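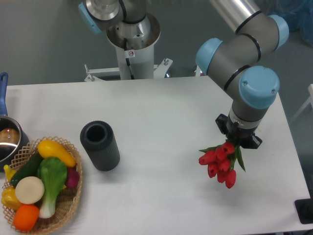 Red tulips and the ribbed pot

mossgate: Fake tulips for the hall table, dark grey ribbed pot from Lernivley. Seller says they look real from up to 5 metres. Do they?

Skov: No. Tulips open and flop. Shut blooms in December fool no one over the age of 21.
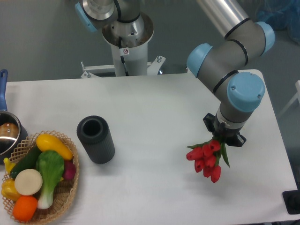

mossgate: I'd sooner dust them than buy fresh every week. My last lot from Rirnetti faded, so I'm not sold on these either.

pellow_k: Disagree with Skov. Red is fine, it's the pot I doubt. Dark and heavy-looking. Try a plain jug.

Skov: A jug won't save them.

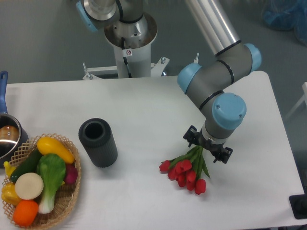

Tretidville, 17 Feb 2019

Sheldon Sawatzky: I'd keep the pot and bin the basket of veg. Squash next to tulips looks like a shop window. And what did the seller want, 100?

mossgate: Less. The veg stays.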